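A dropped bowl is a safety report

4 min read
Last updated 2024-03-19

In January a gripper at the Sondlow site let go of a bowl. It was carrying the bowl across a table at the time, and the bowl landed on the floor. The run was marked as a failed grasp, the bowl was put back, and the next run started. Nothing was broken and no one was near it.

I think that was handled wrongly, and I say so as someone who has marked plenty of runs the same way.

The log for that month held 3,252 runs. Of those, 32 were marked as failed grasps, and the Sondlow summary treated the figure as good news. On performance alone it was. But a failed grasp in that log could mean the fingers closed on air, or it could mean they closed, lifted, and then opened without being told to. The first is a nuisance. The second is a fault in something that moves objects over people's tables, and it should stop work until it is understood.

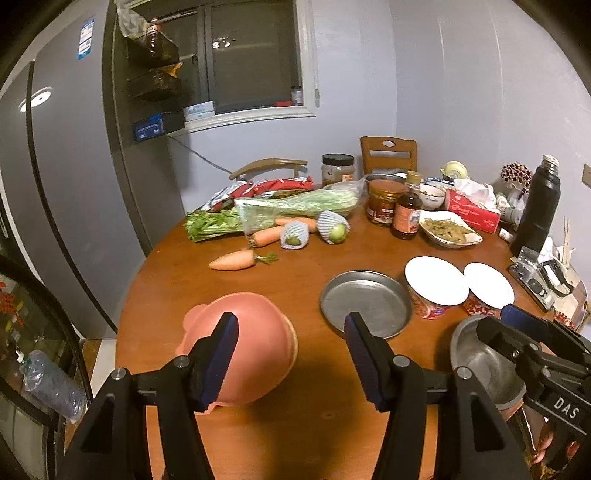

The Leone fingers are sold to us with a hold test, and the hold test is where my argument starts. It is done with a straight-sided block, gripped square, for 400 cycles. Kitchens do not contain many straight-sided blocks. An upside-down pink plastic bowl in the shape of a pig, with rounded ears on top, gives a pair of flat pads very little to agree on, and on the same table there may be carrots, fruit in foam nets and glass jars of sauce. A pad that slips on plastic might do no harm. I would want to know why it slipped before anyone let it near the glass.

The usual answer is that objects get dropped in this work and you cannot investigate every one. I accept that for a slip. A slip shows in the finger position: the gap narrows as the object leaves. At Sondlow the gap widened. The fingers had opened. Dorau, who make the controller, later put this down to a connector that lost contact when the wrist turned, and they replaced it. The log had the position data from the first day. We had one box to tick for every kind of drop, so we ticked it.

Nedden does this better, and it costs them little. Their form has two entries, "slipped" and "released", and the second one locks the arm until a person signs it off. They had a released entry early on and lost an afternoon to it. I have heard that afternoon used as an argument against the form. It seems to me the form did what it was for.

I would also change the hold test. Raise it to 2,000 cycles, turn the wrist during the hold, and use bowls. Suppliers will object that a bowl is not a standard object. They can pick one and call it standard.

Until then, anyone running Leone fingers on a Dorau controller should go back through their failed grasps and look at which way the gap moved.

Contact | Copyright 2024 | Back to top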